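Nov 3, 2019

Spent most of today back on the beeswax and oil finish, which I had promised myself I would leave alone until the drawer fronts were done. But Rosalind Brannigan stopped by with a bag of yellow wax from her sister's hives, and it smelled so good (like warm hay and honey) that the drawer fronts lost out. Sorry, drawer fronts!

## Where we left off

The October batch was too hard. It went on in streaks and you had to lean on the rag to get any shine, and Rochelle Obi said her elbow was sore for two days after doing the Uremmont bench. I had used 100 grams of wax to 348 of oil, which is what I had scribbled inside the cover of the last notebook, though I now suspect that number was for the cutting board paste and had nothing to do with furniture at all.

## Today's batch

Dropped the wax to 63 grams and kept the oil at 348 so we change only one thing. Melted it slowly in the double boiler with the lid off. I grated the wax first on the old cheese grater, and it is worth the bother, as the big lumps took forever last time and I got impatient and turned the heat up. Stirred until clear, took it off, and kept stirring now and then while it cooled, so it wouldn't go grainy on top.

The paste is soft, a bit like cold butter. On the walnut scrap it spread nicely with two fingers and a bit of old T-shirt. On the oak it sat in the pores and left pale specks, so for oak I think we should warm the rag or brush it out afterward. The Menum sample (the ash one with the ugly knot) took it best of all, and I have been walking past it all afternoon just to touch it.

## Jars and storage

- Please write the batch date on the bottom of the jar, not the lid. Lids wander, and we have two unlabeled pastes already that I wouldn't put on anything I liked.
- Glass with wooden lids for anything we keep out. The tins are for giving away. 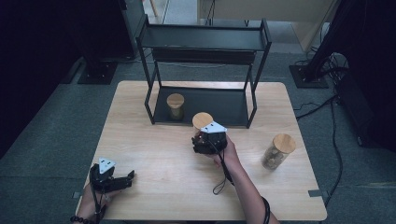

- Oily rags get laid flat outside to dry, every time, even if you are only stepping out for lunch. I found one balled up under the Kratochvíl chair and had a small fright.

## Still to do

Second coat on the walnut tomorrow, then the water drop test on all three scraps. Rochelle wants to try a little of the paste on the Cavari stool before we commit to the whole set, and I said yes, underside first. Ask Rosalind what her sister wants for more wax. Drawer fronts!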